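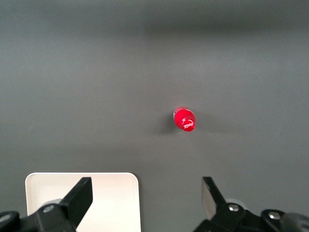
Heike Eichhorn has run the lunch counter at Fusbridge since September, and she is particular about tables. Everything goes back on a tray, and the tray goes back to the hatch.

"People carry the plates over and forget the drink," she says. "A red bottle on a gray top, you'd think they would see it."

The counter serves 226 lunches on a full day. Eichhorn picked dark matte tops for the room. "White shows coffee. Gray shows dust -- I can live with dust."

Her colleague Nithin Thampi would like bigger trays. She disagrees. "Give them a bigger tray and they leave more on it."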